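Ticket 1414: Lid won't seal, Grimine four-clip container (rectangular)
Status: Open, waiting on customer
Opened by: Sanaa Ait Brahim
Category: Food storage / lids and seals

Hi there! Sorry in advance, this is going to be long, because I've been fighting with this box for days and I'd rather give you everything up front than go back and forth on email.

So I have the rectangular Grimine container, the see-through-ish one with the clips on all four sides. I bought three of them in January when I finally cleaned out the pantry (long overdue, we had pasta in there older than my nephew). Two of them are perfect. I've got rice in one and lentils in the other and I could probably drop them down the stairs. The third one will not stay shut. I get three sides clipped and when I push down the last one, the flap on the opposite side pops back up. Or it closes and I walk away feeling great about myself, and a minute later I hear this little click from the kitchen and it's open again.

What I've tried so far:

First I washed everything by hand, the box, the lid, and the gasket. I pulled the gasket out with a butter knife (the dull side, don't worry) and there was a line of flour packed in the groove behind it. I was so sure that was it! Cleaned it all out with an old toothbrush, let it dry overnight on a towel, put it back. Same thing.

Second, I swapped lids with one of the good boxes. Interesting result: the good lid fits the bad box just fine and all four clips stay down. The bad lid on the good box does the same popping thing. So the box is okay and it's the lid, I'm pretty sure.

Third, I tried warming the lid in hot tap water, which I got from a comment on some recipe site, and pressing it flat under a cutting board and a couple of cookbooks. It maybe helped for one evening. By breakfast it was back to its old tricks.

I also tried clipping in a different order. Your leaflet says short sides first, then long sides. I'd always gone around in a circle like I was making a bed. The leaflet order is a bit better, but the right long side still fights me.

I had it out on the round table again this afternoon with the lid set on and the clips not pushed down. The flap on the right is the one that sticks out at an angle while the left one lies along the side, and the right one is the troublemaker.
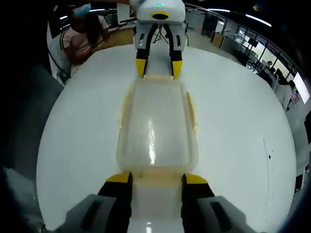

Woo-jin Um: Hi Sanaa, thanks for all the detail, the lid swap saved us a step. An angled flap before closing doesn't tell me much by itself, they all swing freely until they're pushed down. What I'd like to know is whether the hinge on that side has gone pale. Bend the flap up and down a few times under a good light and look along the fold. If the plastic has turned whitish there, it's tired and the clip won't hold tension anymore. Could you also check that the gasket isn't twisted at the corners? It has a flat side and a ribbed side, and the ribbed side faces down toward the box. It's very easy to give it a half turn when you put it back after washing. Last thing, has this lid been through the dishwasher, and if so, top rack or bottom?

Okay, answers!

Dishwasher: yes. Top rack mostly. I can't swear to always, my husband loads it like he's playing a game against the clock. It has definitely been on the bottom at least once, next to the heating part, because I remember taking it out and yelping.

Gasket: ooooh. So I took it out again and you're right, I had it twisted at one corner. Flat side down for a couple of inches and then ribbed side down the rest of the way. I fixed that, and ran my finger around it twice to be sure. Clipped short sides, then long sides. It held through dinner! Then I picked it up by the lid to put it on the shelf and the right side let go. So that's progress, I guess? It used to let go all by itself.

Hinge: I did the bending thing next to the window. Three of them look the same all along the fold. The right one has a paler line, but only for part of its length, toward one end. I'm not sure if that counts as whitish or if I'm just seeing it because you told me to look for it. My husband says he can't see it at all, but he also can't see crumbs.

I did the water test from the leaflet too, where you fill it partway, clip it, and tip it over the sink. With the good lid, not a drop. With the bad one it dribbled from the right side, near that same end as the pale line, and the other three sides stayed dry. I repeated it with the gasket from the good lid in the bad lid and got the same dribble in the same place, so I think we can let the gasket off the hook.

Couple of questions for you. Can I buy just the lid? The number molded on the bottom of the box is 382, if that helps you find the right one. And do the older Rurkow lids fit? My sister has a stack of those in a cupboard, with the boxes long gone, and she'd be thrilled to hand them over.

For now the bad one is holding cookie cutters, where it doesn't matter if it pops. The flour moved into a jar, and I'd like it back in the box before I do my next big bake, so if a lid can go in the mail this week that'd be wonderful. Same address as on the order.

Thanks so much,
Sanaa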